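Prulura > Lettings > Checklists > Harnum flat, between tenants

Walk-through by Yiran Feng, November. Myfanwy Prydderch to countersign. OK / FIX / CHECK AGAIN. Comments after the item.

ENTRY AND HALL
Front door lock - OK. Stiff on the first turn, graphite not oil please
Door closer - FIX. Slams. Will take somebody's fingers
Hall light - OK
Trip hazards - threshold strip lifting at the kitchen end, FIX before keys go out

ALARMS
Smoke alarm, hall - OK, tested, loud
Smoke alarm, bedroom - FIX. Chirping. New battery didn't stop it so replace the whole unit
CO alarm - CHECK AGAIN. Date on the back rubbed off, can't tell how old. If Myfanwy can't find the reciept just buy one

KITCHEN
Stove knobs - OK
Anti-tip bracket behind stove - missing. FIX. Second time I've written this
Outlets by sink - 2 GFCI, both trip and reset fine
Under sink - dry, shutoff valve turns
Fire extinguisher - gauge in the green, tag out of date. Rattanakul does the tags, call them
Space heater left by last tenant - goes. Cord nicked near the plug

BATHROOM
Fan - weak. Cleaned cover, no better. CHECK AGAIN
Hot water at tap - too hot, turn heater down
Grab bar - OK, pulled hard, no movement

ELECTRIC PANEL
Labels - half of them wrong. FIX
Main clear of storage - OK

BEDROOM
Window opens fully for escape - OK, sticks a little
Window stop - FIX, screw gone
Shelving anchored to wall - CHECK AGAIN, bring the stud finder
Outlets - OK
Drying rack - OK to stay

Hanger on the rack, then the bed and shelves: 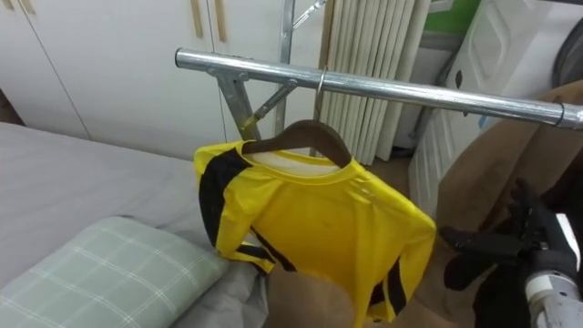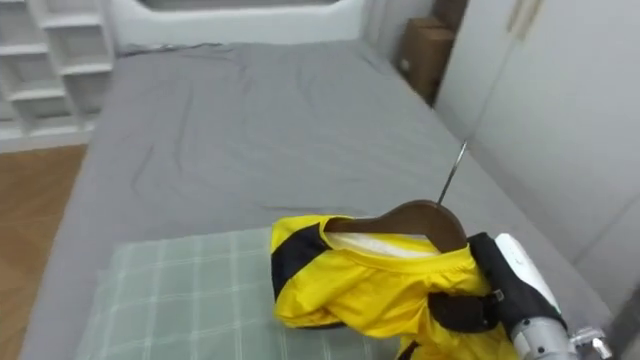

OUTSIDE
Back steps - handrail loose at bottom post. FIX
Step light - out
Gutter - dripping over the steps, will ice up. Mevance quoted 800 for the whole run, seems steep, get another price

STILL OWED
Stove bracket and handrail come first, no keys till both done. Alarm unit same day if the store has it. Panel labels I can do myself, need 2 hours and somebody shouting from the other room. Myfanwy - do you have teh spare key for the meter closet? couldn't get in, so meter not read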